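Olel 3 steam mop - had it since April

Bought this to replace our old Zasier, which leaked from day one and finally packed up on the landing. Paid 60 for it in the Sikden sale, down from 100, so not complaining about the price.

Good bits first. Light enough to carry upstairs one-handed. Long flex, reaches the whole kitchen from the one socket. Dried-on porridge, muddy paw prints, gone. Pads go in the wash at 60 and come out fine, tho the white one has gone a bit grey.

Bad bits - the tank is tiny. Refill halfway thru the hall every time. And the trigger gets stiff, my thumb aches by the end. Instuctions are useless, one folded sheet.
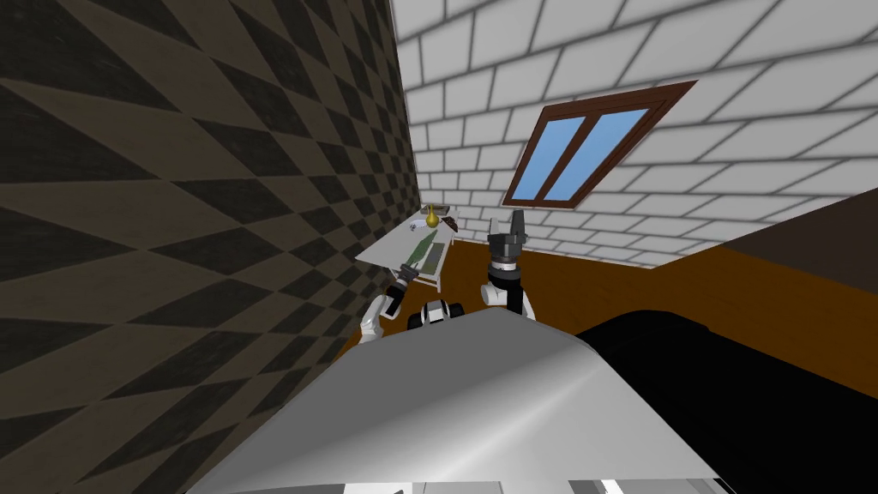 Reply from Aubert: had mine a year, same trouble with the trigger. Drop of washing up liquid round the hinge and it loosened up. Don't leave water sitting in the tank either, mine furred up and started spitting.

Will try that, thanks. We're hard water here so probably should of been using filtered all along.

Would I buy again? Yes at sale price, not full. Spare pads are 11 for a pack, bit cheeky. 3 stars, maybe 4 if the trigger sorts itself out.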